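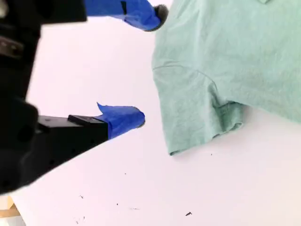

Does a T-shirt really need to be folded if it's only going in a drawer?

It depends on the drawer. Mine is shallow and sticks on the left side, so anything thrown in loose gets caught in the runner and comes out with a black stripe on it. Folded, then. I have gone back and forth on this for most of my adult life and the drawer has won.

6 April 2022

Did the shirts today. All of them, including the ones at the back of the closet that I keep for painting, although I have not painted anything since we moved to Gakville. The idea was to be finished by lunch. At lunch I was sitting on the floor reading the care label on a sweater.

Mitiku Bogale came by for his ladder and stayed long enough to tell me I fold like a person wrapping fish. He worked two summers at the Lulitz store on Utgate Street when he was young, and they had him doing polo shirts on a board, 200 a shift, and he has never let go of it. He did one of mine to show me. Face down, sleeves in, sides in, bottom up, flip. It took him no time at all and looked like something you'd pay for. Then he took his ladder and left me with the rest, which I thought was a bit cold.

My own method, for the record, is to hold the shirt under my chin and fold it in the air. The trouble is that my chin isn't level. One shoulder always ends up lower, and I correct for it with the sleeve, and then I'm correcting for the correction.

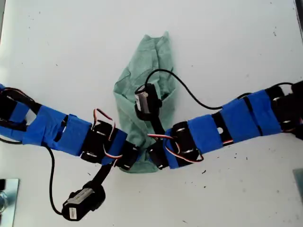
A flat surface is the whole secret, according to Mitiku, and I hate that he's right. I've been using the bed, which has a dip in it and a cat. You smooth one half and the other half slides down into the dip. A bare white tabletop with a crumpled mint-green cloth in the middle of it is a much fairer fight, even with all those little dark specks on the white. I'd have wiped it first. I say this as someone who did not wipe anything today.

Tried the kitchen table after that, once I'd moved the mail, the fruit bowl and the lamp I'm supposedly rewiring. Things went better. I did 6 shirts in a row that I'd be willing to show to another adult. The seventh was the long gray one from Mamani with the neck that has stretched out, and there is no folding that one. It goes in the drawer the way it wants to.

What slows me down is the sleeves. You get the body lying nicely and then there's a sleeve underneath, doubled over, and you have to go in after it with one hand while the other hand holds everything still. By the time it's out, the hem has moved. Mitiku says to deal with the sleeves before anything else. I told him I deal with them when they come up. He gave me the same look he gives my gutters.

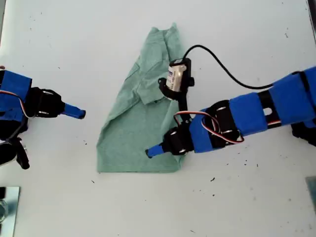
Mint-green T-shirt, gathered at the collar, hem straight. One sleeve folded flat down the middle.

I also started a pile for giving away. It had four things in it by three o'clock and one thing in it by four. The brown cardigan went in and came out again, and so did the shirt from the bike ride I didn't finish. I don't wear either of them. I seem to be running a retirement home.

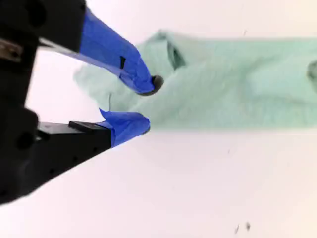 The one thing left in the pile is a pair of shorts, and I'm not certain about those either. It'll be warm by May. I might want shorts. I've put them on the chair by the door so that I can keep thinking about it every time I go out, the way I did with the toaster.

Drawer closes now, if you push with the knee. Still the socks to do. I matched a few while the soup was heating and found the other half of the green pair inside a pillowcase, where it must have been since the last time I changed the bed, and I'd rather not work out when that was.

Must ask Mitiku for the folding board. He still has it, he says, in the garage behind the ladder.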